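Learning to sleep again (a very long post about a very small habit)

I've been putting off writing this one because I didn't want to jinx it, but November is almost over and I'm still sleeping through the night, so I think I'm allowed. A few of you asked in the comments on my last post how the whole "going to bed like a grown-up" experiment was going. Get a cup of something warm, because I'm going to ramble.

For those who are new, I have been a terrible sleeper since my twenties. I fall asleep just fine, anywhere at all (movie theaters, my cousin's wedding reception, once at the dentist), and then at three in the morning my eyes pop open and I start thinking about a library book I lost in seventh grade. For years I just got up and did things. I have alphabetized spices at that hour. I have written long emails to the water company and then, thank goodness, left them in drafts.

When we moved to Nurness last spring it got worse. It's a quiet town, and I had gotten used to the bus stop outside our old apartment, with the sigh the doors made and people saying goodnight to each other on the sidewalk. The first night here I lay there listening to absolutely nothing, wide awake, waiting for the 3:15 bus. I missed that bus for months. I still do a little.

So I tried all the things. I tried the tea, which tasted like a lawn. I tried the weighted blanket, and I will say that I liked it very much, but so did the dog, and between the two of them I couldn't turn over. I tried an app called Wolis that plays rain sounds, and it was lovely until I started noticing that the rain had a loop in it. Every so often there was one drop that was louder than the others, and once I had heard that drop I could do nothing but lie there and wait for it. 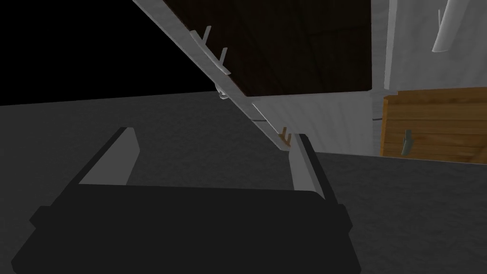
What finally helped was so plain that I'm embarrassed to give it its own post. I started reading on paper, in bed, at the same time every night, and I picked the same kind of book every time. Nothing with a murder in it. Nothing I'd want to tell anyone about in the morning. My first one was a history of canals, 400 pages long, that I bought for a dollar at the Paiva book sale, and I can't tell you how much I came to love it. I would read a paragraph about locks and feel my shoulders come down from around my ears. It took me most of the summer to finish and I remember almost none of it, except that there was a great deal of arguing over who had to pay for the mud.

I start at 9. I know! That sounds ridiculously early, and my sister laughed out loud when I told her. But I'm not asleep at 9, I'm just in bed with my glasses on and the lamp turned toward the wall, and the phone is in the kitchen drawer with the takeout menus. The drawer part matters more than I expected it to. For the first week I kept getting up to check on it, like it was a pie in the oven. My husband would hear the drawer slide open and call out "Anything good?" from the living room, and I'd slink back to bed.

After the canals I read a book about the postal service, and then one on hedges, and now I'm partway through a very thick one about the salt trade. If you have a recommendation along these lines, please leave it below. I'm looking for something well written and kind, where the stakes are low and everyone in it has been gone for a long time. Lighthouses would be wonderful – but not the shipwreck part.

I do still wake up some nights, and I want to be fair about that. Last week I had a stretch of three bad ones in a row, right after the clocks changed, and I was so mad about it that I nearly dug the phone out. What I did instead was go sit on the top stair with the dog for a while. The stairs in this house creak in a very companionable way, and there's a little window up there where you can see the neighbor's porch light. We sat until my feet got cold and then we went back to bed. I wouldn't call it a technique, but I felt better for having some company.

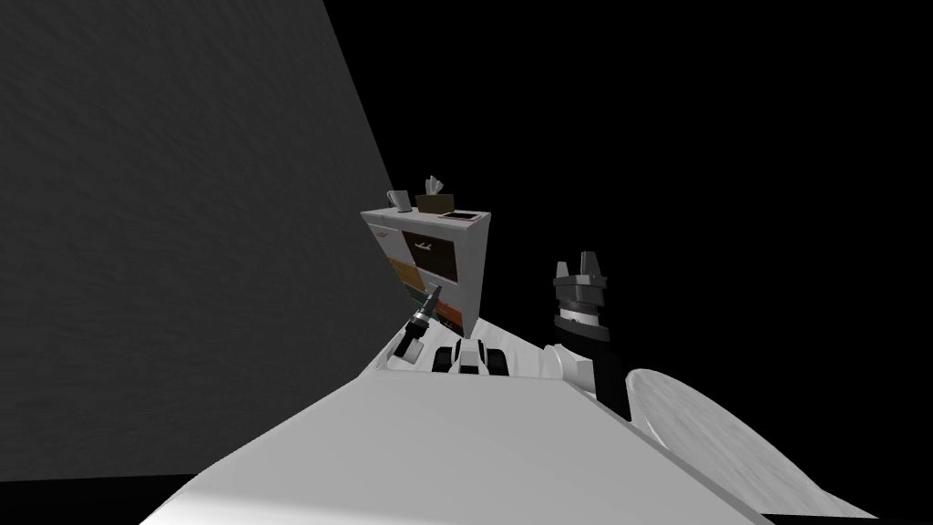
The other change, and I went back and forth on whether to include it, is that I quit having coffee after lunch. I held out on this for years. I have a real fondness for the four o'clock cup, and more than the coffee itself I love the walk down to Fotumum, where they know my order and have the good cinnamon rolls. So I still walk down, and I still sit in the window seat if nobody has beaten me to it, but I get the decaf. The first time I ordered it I practically whispered. It tastes the same, more or less, and I can feel my heart staying where it belongs all evening.

My mother, who has never had a bad night's sleep in her life, says that I just needed to get tired. She may be right. I've been doing a lot more in the yard since we moved, and there's something about raking wet leaves that goes straight into the backs of your legs. On raking days I barely make it through a page of salt.

I'd love to hear what works for you, especially if you're a three-in-the-morning person too. I know there are a lot of us. I'll be back next week with the squash soup I keep promising, once I figure out how much ginger I put in it.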